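Section 4: Care of the Sheet-Metal Bin

4.1 Scope

The instructions in this section apply to the large open-top Redum bin, gray finish, as delivered by Rerstead. They cover emptying, cleaning, inspection of the floor and walls, and return to use. Assembly of the stand is described in Section 2. Replacement of wall panels is described in Section 6.

4.2 Before you start

Have the following on hand:

Soft brush with natural or nylon bristles
Two lint-free cloths
Plastic scraper with a rounded edge
Mild dish soap and warm water
Tray or box for the contents
Cut-resistant gloves

CAUTION: The seams and the upper rim can have sharp spots. Wear gloves whenever your hands are below the rim.

CAUTION: Stop all equipment that reaches into the bin and lock it out as described in Section 1 before you put your hands inside.

4.3 Emptying the bin

1. Start with the corners. Small toys and other light items tend to collect where two walls meet the floor and are easy to miss from the front.

2. Lift each item straight up. Do not drag hard items across the floor.

3. Place soft or fuzzy items in the tray separately from hard plastic ones. Fibers pick up metal dust and pass it on to whatever they touch.

4. Check under any item that leans against a wall.

5. Set the tray aside, away from the work surface.

Note: A reddish or bluish patch on a wall is not always a stain. Bare metal reflects brightly colored items, and the patch disappears when the item is taken out. Empty the bin completely before you decide that a mark needs treatment.

4.4 Judging wear

A bin in regular service does not keep its delivered finish. Swirling scratches, cloudy areas and smudges on the floor are surface wear and need no repair. Pale, thin scratches on the upper back panel are also acceptable as long as the metal is not cut through. The lower edge of a bright band on the inner back wall may show dark streaks and worn patches, as on the bin below.
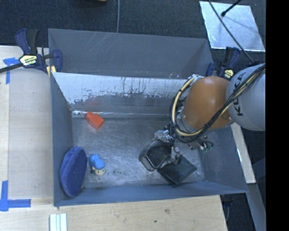
Kenneth Javier objects that the limit given for floor scratches is too generous, and that any scratch a fingernail catches on should be logged on the first inspection, before it has a chance to collect grit. Both methods are permitted. If you log scratches, use the wear sheet in Appendix B and mark the position by wall and corner.

Treat the following as damage:

A scratch with a raised burr along either side
A gap in the seam between the back wall and the floor
A dent that keeps a small item from lying flat
Rust of any size

4.5 Cleaning

1. Brush crumbs and loose dirt from the back of the floor toward the front wall. Collect them there with a damp cloth.

2. Run the plastic scraper along the seam at the back. Hold it at a low angle and use light pressure.

3. Wipe the inner walls from the rim down, then wipe the floor. Follow the direction of the existing marks where there is one.

4. Remove remaining smudges with soapy water. Flullemia paste may be used on the floor only — it dulls the painted panels.

5. Dry all surfaces with the second cloth. Do not leave water standing in the corners.

CAUTION: Do not use steel wool or scouring powder. Both leave scratches that hold dirt.

4.6 Return to use

1. Confirm that the bin is dry and that no cloth, brush or scraper has been left inside.

2. Wipe hard toys with a damp cloth. Shake out fuzzy items away from the bin.

3. Put the items back one at a time. Keep tall items clear of the rim.

4. Remove the lockout and restart the equipment as described in Section 1.

4.7 Intervals

Brush the floor at the end of every shift. Carry out the full procedure in 4.5 every 14 days or after 1,000 loading cycles, whichever comes first. A bin that shows burrs at 3 inspections in a row must be taken out of service and the floor panel replaced.

Send completed wear sheets to Jomar Evangelista at the Agbayani service desk. Sheets for bins out of service in July are held until the August stock check.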